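I spent most of June holding a gripper in each hand and picking up small things off a red table. People keep asking what the job was, so I'm writing it down while I still remember the details.

The short version is that you do a task with the same kind of gripper the robot has, the motion gets recorded, and later somebody trains a robot on it. You don't drive the robot. There was an arm on the other side of the building and I saw it move maybe twice. For us it was all handheld, standing up, one short take after another.

Refugio Trujillo got me in. He had done a stretch of remote control work before that, with a headset and a pair of controllers, and he told me handheld was easier on the head and harder on the wrists. I'd agree with the second half. The controllers he used at Durkora were light. A gripper with a cube on top and a cable hanging off it is fine for ten minutes, and then you notice it.

My first morning was all setup. Lemlem Mersha ran our room. She showed me how to hold the cubes so the patterns stay in sight, how hard to squeeze the trigger, and where to stand. Standing turned out to be a bigger deal than I expected. If you lean over the table your own arm gets between the camera and the marker and the tracking drops out. She had me do practice takes until I quit leaning. Those all got thrown away.

The task that month was called Stinness on the sheet. I don't know who picks the names. The one before it was Brakar, and Tuulikki Karppinen, who had been there longest, still talked about Brakar the way people talk about a bad apartment. It had a lot of cloth in it. Stinness was a small piece and a holder, two hands, one table.

A take went like this. Both grippers start open over the table. You wait for the tone. Then you go get the piece, do whatever the sheet says with it and the holder, back both hands away and wait for the second tone. If you drop the piece you're supposed to pick it up and carry on as if you'd meant to. Lemlem was firm on that. She said a robot is going to drop things too, and it needs to have seen somebody deal with it. What she didn't want was a hesitation in the middle of the air. If I stopped to think she marked the take and we did it over.
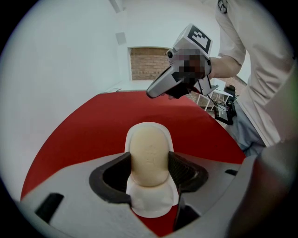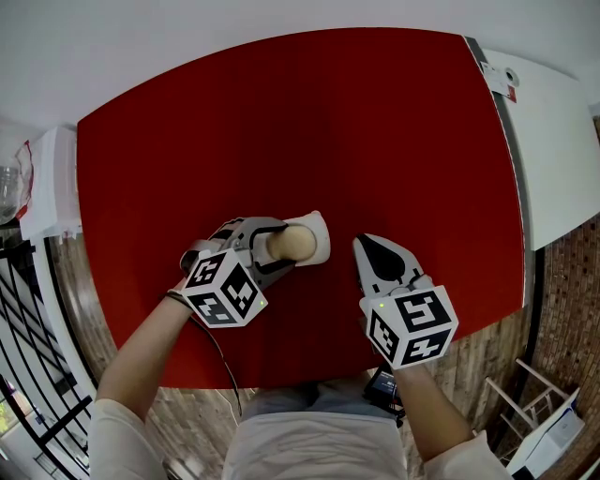
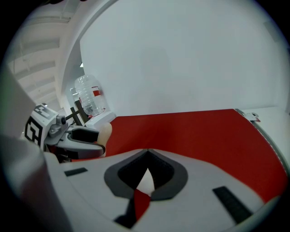

At the red table with the handheld grippers.

The thing I had the most trouble with was using my left hand. I'm right-handed, and for the first few days the left gripper just sort of hung there while the right one did everything. You can get through the task that way, but then all the takes look the same and they're less useful. So Lemlem started calling a hand before each one. Left, left, right, left. I got slower for a while and then I got about as fast as before.

The second problem was that you can't feel much. With your fingers you know when you've got hold of something. With the gripper you squeeze, and the trigger feels nearly the same whether there's a piece in there or not. I had to learn to look. Tuulikki said she went by sound, but I never got the hang of that, and the room wasn't very quiet.

Liya Assefa came on in my second week and was better than me by her third day. She used to do alterations and she has very steady hands. I asked her what she was doing differently and she said she was going slower on the way down and faster on the way up. I tried it and my redo rate dropped, so I pass it along to anybody starting out.

For those who like numbers, the target was 80 good takes in a shift. On my worst day I got 41. That was the day we changed the cable on one side and spent most of the morning recalibrating, so I don't count it against myself too much, but it was also a day when I was tired and kept closing early. By the end I had some 800 takes that were kept. Lemlem had a spreadsheet, so I know that one.

We rotated every hour or so. One person recorded and one sat at the laptop, watched the takes come in and threw out the bad ones. I liked the laptop more than I thought I would. You see your own habits pretty fast. Mine was a little circle I made with the right hand before every grab, like winding up. I had no idea I did it. Zewditu Tesfamariam, who trains the model, asked me to cut it out, since the arm would learn the circle along with everything else. It took me two days to stop and I still catch myself doing it when I reach for a coffee cup.

Zewditu let us come over and watch a test near the end of the month. The arms got the piece on the second try and set it down crooked. Then they sat there. She seemed pleased, and explained that the week before they'd been closing on air well short of the piece. I had pictured something smoother. It was strange to watch, though, because the way it came down from the left and then paused was a lot like the way Liya does it.

The pay was okay, a bit better than the warehouse. The hours were regular. Bring shoes you can stand in and eat something before the afternoon block. If your wrists start to hurt, say so early and they'll put you on the laptop. I waited too long the first time and ended up wearing a brace at home for a weekend.

Refugio has moved over to Makris, the next task on the list, and says it has drawers. I've been asked back for it and I think I'll go. I asked Lemlem if there was any cloth in it and she said she'd have to check.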